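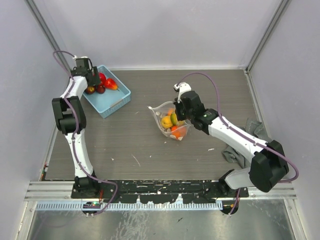

Fig. 7.1 — Poste à deux bras : à gauche, la pince au-dessus du panier bleu ; à droite, celle qui plonge dans le sachet transparent, au contact d'une mangue.

Chapitre 7
Apprendre à deux mains : l'imitation bimanuelle

Cayetano Aguirre

Mis en ligne le 6 juillet 2022 · 134 partages · 3 commentaires

Prenez un sachet de fruits et sortez-en une mangue. Vous n'avez pas regardé vos doigts, vous n'avez calculé aucune trajectoire, et pourtant vous venez de résoudre un problème qui occupe des laboratoires entiers ! Le plastique se plie, colle au fruit, cache le bord qu'on cherchait. Les fruits roulent les uns contre les autres. Une pomme supporte qu'on la serre un peu fort, une prune beaucoup moins.

Dans les chapitres précédents, nous avons écrit le modèle de l'objet avant de le saisir. Avec un cube rigide, cela marche très bien. Avec un sachet souple, il faudrait décrire chaque pli, et le modèle serait faux dès le premier contact. Ce chapitre prend l'autre chemin, celui de l'apprentissage par imitation : un opérateur guide les deux bras, on enregistre les images et les positions articulaires, puis un réseau apprend à prédire la suite des gestes à partir de ce qu'il observe.

Notre fil conducteur sera le jeu de données Kukero, constitué à Grorkalden. Il contient 1216 démonstrations de transfert de fruits et de légumes entre un sachet et un panier. La figure 7.1 en montre bien la difficulté. Le panier a des parois qui tiennent en place et son contenu se lit assez facilement : une pomme en partie masquée par la pince, un poivron rouge, d'autres fruits rouge sombre. Le sachet, lui, est transparent, ce qui semble une bonne nouvelle — mais les reflets du plastique comptent parmi les pires ennemis d'un estimateur de profondeur.

7.1 Pourquoi deux bras ?

Un seul bras peut saisir un fruit. Il lui est bien plus difficile de maintenir en même temps l'ouverture du sachet. Le second bras apporte cette liberté, et avec elle un espace d'action deux fois plus grand, des risques de collision et une question passionnante : faut-il une politique par bras, ou une seule pour les deux ?

Nous comparerons les deux réponses. La politique séparée, que nous appellerons Kabbaj, s'entraîne vite et se corrige facilement. La politique conjointe, Gamura, prédit les commandes des deux bras dans un même vecteur. Avec 300 démonstrations, Kabbaj l'emporte. Avec le jeu complet, Gamura passe devant, surtout quand un bras doit attendre l'autre. J'avoue que ce croisement des courbes reste un de mes résultats préférés du livre !

À la fin du chapitre, vous saurez formuler le clonage de comportement pour un système bimanuel, reconnaître la dérive due à l'accumulation des erreurs et choisir un horizon de prédiction. L'algèbre du chapitre 3 suffit pour la suite.

Commentaires (3)

Maëlle : Enfin une explication du vecteur conjoint que mes étudiants vont suivre. Le code de Kabbaj sera-t-il fourni ?

C. Aguirre : Oui, avec les exercices de la section 7.4.

tof_meca : Chez nous aussi les sachets rendent la profondeur inutilisable. Vivement la partie sur l'horizon.

À lire aussi
Chapitre 6 — Saisir un objet rigide
Chapitre 8 — Toucher et retour d'effort
Errata d'avril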